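13. August 2018

Wieder in Erkodach, und ich schreibe das hier mit Beinen, die sich anfühlen wie nasser Sand. Siebzehn Kilometer hinauf zur Hochwiese über Vomden, und ich würde morgen sofort wieder losgehen, wenn mich jemand ließe! Darcy Marchand hatte mir im März schon davon geschrieben, von dem kleinen See und dem Weg durch die Lärchen, und ich hatte es damals für die übliche Schwärmerei gehalten (er schwärmt ja auch von Bahnhofsbuffets). Aber er hat recht gehabt, der gute Kerl.

Hinter der zweiten Brücke haben wir uns ein bisschen verlaufen, weil der Wegweiser ins Gras gekippt war, und dann saßen wir lange auf einem warmen Stein und haben Käse gegessen — den weichen aus Melis, der im Rucksack leider schon sehr weich geworden war. Über der Tür der alten Sennhütte steht 1943 eingeritzt, und drinnen roch es nach Heu und kaltem Rauch, ganz wunderbar. 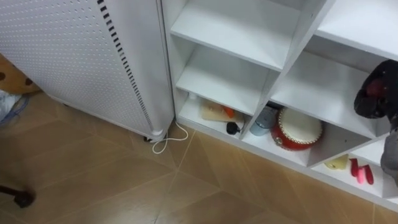

Auf dem Rückweg kam noch ein kurzer Schauer, gerade genug, um die Hosenbeine zu durchweichen, und unten im Dorf hat uns die Wirtin Suppe hingestellt, bevor wir überhaupt bestellt hatten. Morgen schlafe ich aus, und übermorgen nehmen wir den Bus nach Vastico. Die Socken muss ich noch auswaschen, und Darcy braucht dringend neue Schnürsenkel.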